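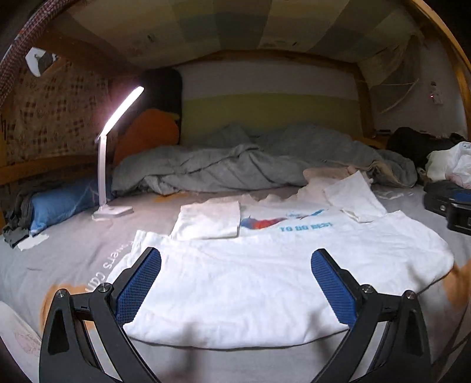 Review by Colleen Fraser
Home and Laundry, October

The Karras bunk is sold mainly on its sleeping surface. I have spent more time using the lower level as a folding table, and this review covers it in that role. The frame is wooden, the tested sheet is a grey printed one from Ciltia, and the loads were ordinary household washing: T-shirts, towels, a few larger cloths.

Working height is the first limitation. The lower mattress sits well below a normal table, so the user either kneels or sits on the edge. Kneeling gave straighter folds. Sitting twists the body to one side and the far sleeve tends to be folded by feel. Anyone tall should also allow for the upper level, which I met with my forehead 4 times before I learned to lean in from the hip.

The surface itself is better than expected. Cotton on cotton grips, so a white T-shirt laid out flat stays where it is put while the sides are brought in. On a varnished table the same shirt slides. The drawback is softness: pressing down to flatten a crease pushes the mattress down too, and shallow wrinkles stay in the cloth. Shirts with a large chest print, such as the one lettered "TO DO BEST", need smoothing by hand from the print outwards before the first fold.

Light under the upper level is poor without a lamp. I stood a Dramau reading light on the sheet, which cost almost as much as the sheet but made seams and hems easy to find. It also throws hard shadows from the hands, so it is best fixed at the head end – not directly above.

Capacity is the second limitation. One mixed load fits, provided the unsorted heap is kept to one end. Two loads do not, and finished piles begin to lean as the mattress gives.

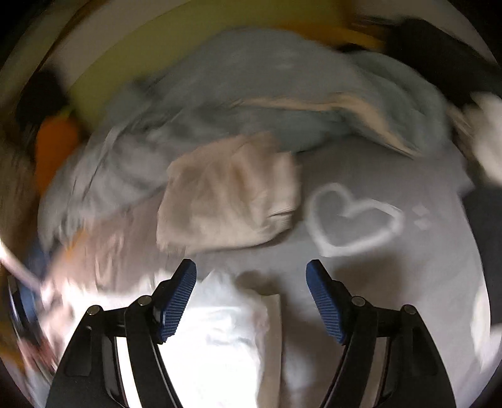
Does the printed sheet make folding harder?
It makes little difference with plain garments. Small light-coloured items are easier to lose against a pattern, so a plain dark sheet suits socks and flannels better.

For comparison I used a Grastside folding board on the same mattress. It gave a firmer base and squarer shirts, but towels were too wide for it and had to be done beside it. I would keep the board for shirts only – the bed copes with everything else.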